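Speaker notes: Reading Ruth in company
Clornley Library, readers' evening, Nov 27, 2023
Wilma Declercq

Before I start

Thank everyone for coming out. Thank the library for the urn and for letting us stay past closing. Mention that copies are on the side table and that I'm happy to sign, or simply to chat, whichever people would like.

Say early on that this is a talk about a novel, and that you don't need to be a churchgoer to enjoy it. Half my reading group in Basdale aren't, and they were the ones who argued the hardest!

How I came to write about Ruth

Start with my grandmother's Bible, printed in 1846, with the family births in the front in five or six different hands. Pass it around if the group is small enough (keep an eye on it near the tea). The Book of Ruth was the part that fell open by itself, and as a girl I took that as an instruction.

Four short chapters. You can read the whole thing while a cake is in the oven, and I have. A famine, three funerals, a long walk, a barley harvest, a wedding and a baby, and hardly a word about what anybody felt while it was all going on. For a novelist that's an open gate.

I want to tell them about the first draft, which ran to 607 pages and had far too much weather in it. My editor at Aerts, bless her, sent it back with a very kind letter and a great deal of green pencil. The finished book is 477 pages, and I still miss one of the storms.

Naomi, and why I nearly changed the title

Read from chapter 6 here, the bit where Naomi asks her neighbours to call her Mara. Take it slowly. I always rush the line about the empty water jar because I'm afraid of it.

Then talk about how she took over. I sat down every morning to write a young woman's love story and every morning this cross, grieving, funny older woman walked in and wanted her breakfast. She has lost a husband and both sons. She tells her daughters-in-law to go home, and she means it, and I think she's also terrified that they'll do as she says. Orpah does. I've tried to be fair to Orpah. She kisses Naomi and turns back, and the Bible never scolds her for it, so I didn't see why I should.

If there's a murmur at this point, stop and ask who has sisters-in-law. It usually gets a laugh and wakes up the back row.

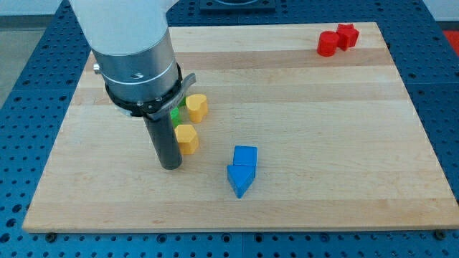

The threshing floor

This is the part people ask about, so I may as well get to it before they do. Ruth washes, puts on perfume and goes down in the dark to where Boaz is sleeping. Scholars have been disagreeing about that night for a very long time and I'm not going to settle it at a library.

What I can talk about is how I wrote it. I did three versions. One was much too coy and one would have had my mother's friends cancelling their orders. In the one I kept, they mostly talk, quietly, about what it costs to ask for something. Boaz is frightened too. I liked him a good deal more once I'd let him be frightened.

Mention the six measures of barley he sends her home with, and how long I spent trying to work out whether she could have carried it. (I tried with flour in a shawl. My neighbour still brings it up.)

A word about "made up"

Somebody will ask how much is invented, and it's a fair question. The walk, the vow, the gleaning and the gate are all in Scripture, and I've left them where I found them. The names of the village women are mine, along with the dog, the quarrel over the lamp and everything Ruth remembers about Moab. There's a note at the back that sorts it out properly.

Tell the story of the reader in Prakow who wrote to me in September to say she'd gone hunting for the dog in three translations and was quite put out. We've been writing to each other ever since, and she's now sent me her own honours list of animals in the Old Testament — Balaam's donkey came first, and I couldn't argue with that.

Closing reading

The last two pages of chapter 30, with the baby in Naomi's lap. If I'm running over, start from "The women came in without knocking." Have a glass of water handy. My voice goes at the name of the child, every time, and it's better just to pause and let it.

Questions to have an answer ready for

Will there be another one? Yes, I hope so, about Hannah. It's slow going.
Is it suitable for teenagers? I'd say fifteen and up, though you know your own.
Are there discussion questions for groups? On the sheet by the door, both sides.

Remember to collect Grandma's Bible before I leave.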